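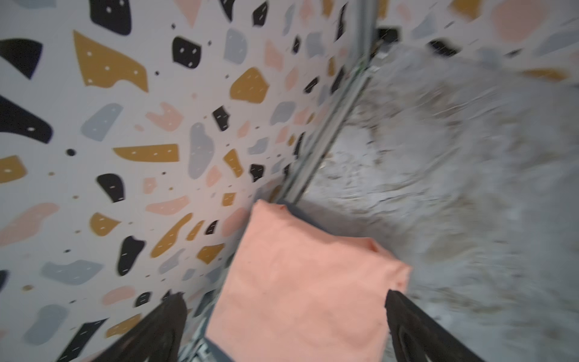

Cuaderno del taller de remesas, diciembre, 9:40

Retomo donde lo dejé anoche, con el café ya medio frío y la hoja de comisiones abierta. La idea de esta semana era seguir el dinero que sale de Oner y llega a las familias de Negri, y ver cuánto se queda por el camino según el canal. Sobre el papel parecía sencillo y ha resultado bastante más enredado, aunque también más bonito de lo que esperaba.

Primero, los envíos pequeños. Metí en la hoja una remesa tipo de 100 euros por transferencia bancaria y otra igual por la agencia Colier. La comisión visible de Colier es más baja, eso ya lo sabíamos todos, pero el cambio que aplica se come la ventaja enterita. Al comparar con el tipo medio del día, el banco sale mejor por 2 euros. Parece poca cosa, ya lo sé, pero quien manda dinero todos los meses lo nota a final de año (y más si manda a dos casas distintas, como tantos).

Con los envíos de 2.000 pasa otra cosa: la comisión fija casi no pesa y lo único que importa es el margen del cambio. Ojo, que en la versión vieja de la hoja yo tenía el margen sumado dos veces en esa fila. Corregido. Si alguien tiene una copia impresa, que la tire, por favor, que luego nos liamos.

11:15 – Sigo con la encuesta. De las 50 respuestas que esperábamos de Skarnis tenemos todas, qué alegría, pero la pregunta sobre el motivo de elegir canal está mal planteada. Pusimos «confianza» y «costumbre» en la misma casilla y ahora no hay manera de separarlas. Mucha gente escribió al margen que va a la agencia por el horario, cosa que ni siquiera habíamos incluido. Para la próxima ronda: casilla propia para el horario, y otra para la distancia a la sucursal.

Duda que dejo apuntada: ¿contamos como remesa el dinero que se lleva en mano en las vacaciones? Yo diría que sí, pero en tabla aparte, porque el registro oficial no lo ve y mezclarlo nos estropearía la comparación con las series anteriores.

13:05 – Guardada la hoja en la carpeta común con el nombre de siempre. Falta pedir a Colier la tabla de tipos de los meses de verano – la que mandaron viene sin agosto – y rehacer el gráfico de márgenes con la fila corregida. Esta tarde empiezo por el gráfico.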